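Serving tray

A serving tray is a shallow, flat-bottomed carrier used to move cups, plates, glasses and food from one place to another, usually between a kitchen and a table. It differs from a board in having a rim, and from a dish in being meant to hold other vessels. Trays are made in wood, metal, plastic, melamine, papier-mâché, glass and woven cane, and range from small card trays to butler's trays with folding stands.

Terms

In British use, "tea tray" is the general word for a tray large enough to hold a teapot, milk jug and cups. A "salver" is a flat tray without handles, often silver, on which drinks or letters are presented. A "waiter" is an older name for a small salver. A "bar tray" is usually round and carried on one hand, while a "gallery tray" has a raised fence around the edge, sometimes pierced. Catalogues do not always keep these names apart.

Shape and rim

The common shapes are rectangular, oval and round. Rectangular trays make the best use of a table or cupboard shelf and are the usual choice for the home. Their corners may be square, cut or rounded. Rounded corners are easier to wipe clean and less likely to chip, and in moulded trays they also help the material to fill the mould evenly.

The rim keeps cups from sliding off when the tray is tilted and holds back small spills. Low rims are found on trays that are left on the table during a meal. Taller rims suit trays that are carried up stairs or out of doors. Handles may be cut through the rim, fixed on top of it or left out altogether, in which case the tray is gripped from below. 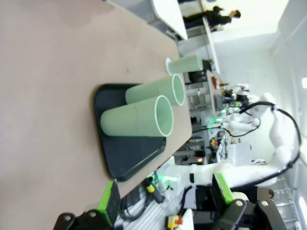 Cups and trays are often bought separately, and the choice of one affects the use of the other. Straight-sided cups without handles can be set close together, whereas a cup and saucer takes up far more of the tray. Colour is largely a matter of taste, though a dark tray is often paired with light cups, as with the pale mint-green ones on black, where the thin white rims also stand out. A low edge is enough for a tray of this sort when it is used at the table, and a cup set down beside it can be put back over the rim with little effort. Glossy trays show rings and fingerprints sooner than matt ones, and black shows dust and limescale more than most colours.

Sizes

There is no single standard. The Arnthorpe pattern book, a trade list used by several household goods shops, gives 11 sizes of rectangular tray, from a single-cup tray to one intended for a full tea service. The Purnwood range of moulded trays followed the smaller sizes in the list and was sold with matching cups and coasters. Pellegrini, better known for its café ware, made round trays only until it added an oblong model with a ribbed base.

Loading and carrying

Heavy items such as a teapot are placed near the middle, or on the side nearest the body, with lighter cups around them. A tray loaded at one end is hard to lift level. Tall glasses are more stable when they touch one another or stand against the rim. A cloth or a rubber mat is often laid on smooth trays to stop things slipping.

Care

Plastic and melamine trays can be washed in warm soapy water with a soft cloth. Many are sold as dishwasher safe, but large ones may warp if they lean against the heating element. Wooden trays should be wiped and dried at once and not left to soak. Lacquered and painted trays are harmed by scouring powder and by very hot pans.

Trays are best stored upright in a narrow slot or stacked with paper between them.

Collecting

Printed tin trays given away by breweries and tea merchants are widely collected. Plain domestic trays have drawn less interest. Jannik Lindemann's handlist, Trays for the Table, records 2795 patterns, most of them without a maker's mark. The Tilard sale in July included 19 lots of trays, among them a papier-mâché gallery tray with its original stand.

See also: Coaster; Salver; Tea set; Tea trolley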